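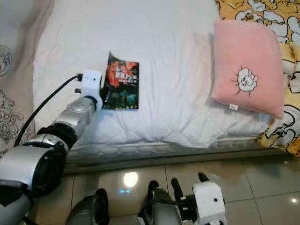

Mattress protectors should be washed as often as the sheets above them, according to Archana Negi, and most households leave it far too long. Her remark accompanies the release of the Retik bedding care guide on March 7, 2019.

The guide covers quilted protectors, fitted sheets, printed comforters and plush cushions, with a separate entry for each. It recommends stripping the bed to the protector every 2 weeks – books and magazines included – and shaking out the comforter before it goes back over the sheet.

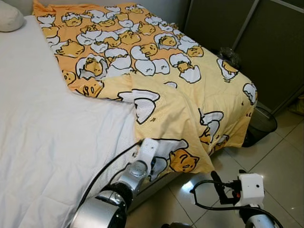 Yellow printed comforter on a plain white sheet.

Printed covers should be turned inside out before washing. Plush items are treated separately, on a gentle cycle.

Retik has printed 2,000 copies. Trade enquiries: Norbert Simon, extension 520.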